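Play Kitchen Table: Toy Safety Check with Comments
Sostus Children's Centre, Erside
Checked by: Elli Manninen
Second check: Veikko Pelkonen
Sheet 117, January round

Result key: OK / Watch / Fix / Remove

1. Table surface
Result: OK
Wiped down before the check. No chips or raised edges. White shows crumbs and small bits well, so please keep using this table for the kitchen set.

2. Loose small parts
Result: Remove

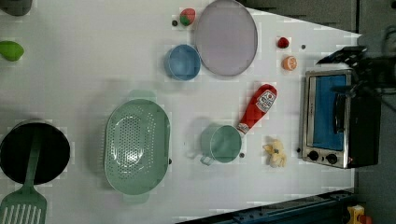

Small parts are the main item on this sheet and the only one marked Remove. Anything that fits in the choke tester goes off the table, even if it belongs to a set. There are small dark dots on the tabletop, one up past the strawberry, one near the toaster oven and one by the mug. Veikko is to go over the whole top by hand and bag whatever comes up. The little red fruit gets tried in the tester too. If it drops through, it moves to the over-threes shelf with the marbles.

3. Play food
Result: Watch
Strawberry and orange half: check leaves and rims for bite marks and peeling colour. Press each piece to see if it holds water. Any piece that squirts is thrown out, not dried. Ketchup bottle: try the cap by twisting and by pulling. The label is paper on some of our older bottles and children pick at it, so run a thumb along the edge.

4. Toaster oven
Result: Watch
Open and close the door 9 times. It must not catch a finger at the hinge side. Turn both knobs and pull on them firmly. Battery cover, if there is one, must need a screwdriver. Keep the oven back from the table edge.

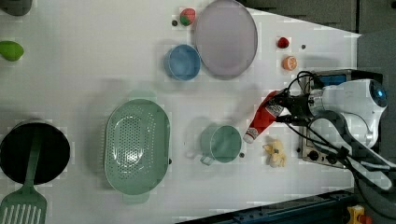
Tiina Valtonen asked last round whether the knobs should be glued. Leave them for now. If a knob comes away in the pull test, the whole oven comes out of use until Kerttu has looked at it.

5. Pot, colander and spatula
Result: OK, with comment
Check the colander holes for cracks between them and for anything pushed in. A finger should not get stuck, so try the gauge in several holes. Look at both tabs for splits. The long spatula is fine for the older group. For toddlers, store it flat and not standing up in the pot, where it is at face height. 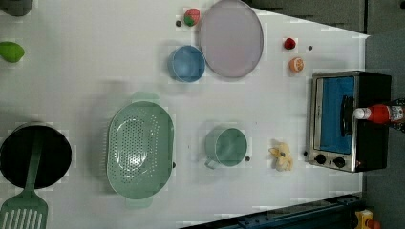

Rinse all three in warm soapy water at the end of the day and leave them upside down on the rack. The pot takes the longest to dry.

6. Plate, bowl and mug
Result: OK
Flex the plate gently and look for white stress lines. Check the mug where the handle joins. Replacements are on the Clornau order, line 439.

7. Follow-up
Item 2: Veikko, before the room opens at 8:30 am
Item 4: Kerttu Harju, next round
File a copy with Sirkka Huttunen at the front desk.

Related checklists
Dress-up corner: cords and fasteners
Sand and water table
Book nook and cushions
Seo room: shelving and wall anchors

Contact the office | © Sostus Children's Centre, Erside | Back to top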